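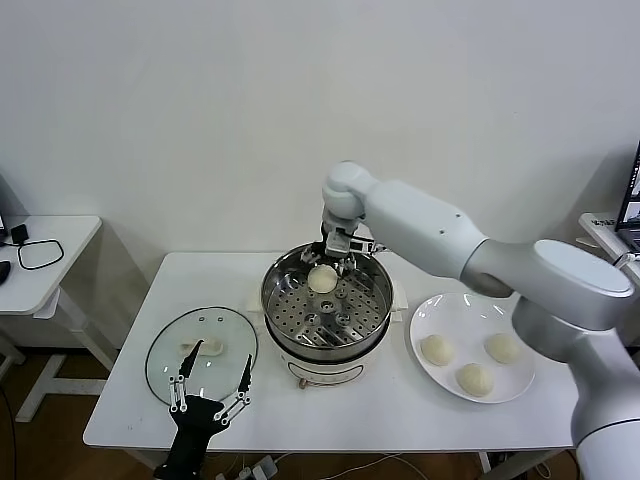
How do you teach a robot to do a job? One way is to show it, much as an adult might show you how to tie a shoelace. A person moves the robot by remote control, and a computer saves every movement. Each saved try is called a demonstration. Picking up a bun sounds easy, but the robot has to learn a lot from it. The gripper must hold the steamed bun firmly enough not to drop it and gently enough not to squash it. It also has to stay clear of the metal sides of the steamer and keep the bun over the part with the small holes.

Showing by hand

Some robot arms can be taught another way. The teacher takes hold of the arm and pushes it slowly through the job. Sensors in the joints measure how far each one bends. The computer stores those numbers so the arm can repeat the move.

Why so many tries?

Wumpini Sulemana teaches robots at Flurthorpe. For one kitchen job she recorded 1587 demonstrations. She started with the food in a different spot each time, so the robot would not learn just one spot.

Words to know

Gripper: the part of a robot that holds things.
Joint: a place where the arm bends or turns.
Demonstration: one recorded try at a job.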